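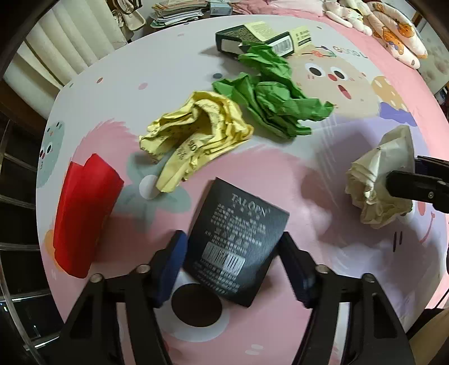

Cartoon-print sheet with a green and cream cardboard box, upper center.

Drallby Raft Song Circle
Minutes of the regular meeting, 4 April 2018
Held in the upstairs room at Allia Hall

Present: 7 members, one of them on the phone from a parked car.
Apologies: received from the bass section, as a section.

Opening
The meeting began once the quilting group had finished with the room and with its opinion of our chairs. The chair asked that people not warm up during the reading of the minutes.

Minutes of the March meeting
Approved with one correction. The March minutes said the altos "agreed" to take the low part in the towing song. The altos wish it recorded that they were outvoted.

Matters arising
The key to the music cupboard has been found in the music cupboard. The locksmith's bill is approved for payment.
The request for a second tuning fork was carried over again. Those in favor say the present fork is flat. Those against say the present fork is the only one of us that isn't.

The Plernska recordings
The archive subgroup reported on the Plernska tapes, which the Circle has on loan from the library there until the end of summer. Five reels have now been transferred. The sound is good on most of them, apart from a stretch where the singer stops to argue with someone off-mike about whether the verse with the drowned miller belongs in this song or the next one. The subgroup considers this the most useful part of the collection and has transcribed it in full.

There followed a long discussion of the miller. Members who learned the song from the older songbook have always sung him in the second verse. On the tape he comes in near the end, and in a different key. A motion to sing it the way the tape has it was put and seconded. An amendment to sing it the way the tape has it, but with the miller left where he was, was also seconded. The chair pointed out that this amendment was the same as doing nothing. The amendment carried.

The subgroup also asked for help with the words. Several lines are in raftsmen's slang and the dictionary is no use. One word has so far been translated as "rope," "sandbar," and "brother-in-law," all of which fit. Members with elderly relatives from upriver are asked to telephone them, and to write down what is said before deciding they disagree with it.

Spring concert
The program was gone through. The first half will be work songs and the second half will be songs about wishing to stop work. Running time is still too long. It was suggested that the spoken introductions be shortened. The member who gives the spoken introductions took the matter under advisement and spoke to it at length.

Dress will be dark and plain. Last year's agreement on "dark and plain" led to a vest with trout on it, and the wearer asked whether trout were covered. The ruling is that they are.

Allia Hall has confirmed the booking and reminds us that the floor by the stage is not to be stamped on. As the rowing songs depend on stamping, a carpet will be brought. The two members who own a carpet of suitable size will settle between them whose it is to be.

Instruments
The pump organ is back from Bùi Organ and Reed Repair. The shop replaced the leather on one bellows and enclosed a note asking that nobody set drinks on the instrument. The note has been taped to the instrument. A drink was set on it during this item and removed.

The zither remains unclaimed. It has now been with the Circle longer than most of the tenors. Agreed to buy strings for it and see whether anyone comes forward.

Visit from the Drallby school
The school has asked whether we would sing for the upper grades and explain what a raft song is for. Two members offered to go. They were reminded that the ferry song has a verse that must be left out, and that leaving it out means humming, and that last time the humming made things worse. They will bring the hay-barge song.

Any other business
A member asked if the Circle might sing something cheerful. The songbook was consulted. There is one cheerful song, which turns out on page two to be a lament with a brisk tempo. Referred to the next meeting.
It was noted that the kettle is slow. No action.

Actions
Archive subgroup: finish the remaining reels and circulate the slang list.
Altos: learn the low part.
Carpet owners: decide.
Secretary: thank Bùi for the organ and write to the library at Plernska about the missing tape box label.
Everyone: return the blue songbooks, including the ones you believe are yours.

The meeting closed with the towing song, miller in the second verse, except on the left side of the room.

Next meeting in the same place, after the quilters.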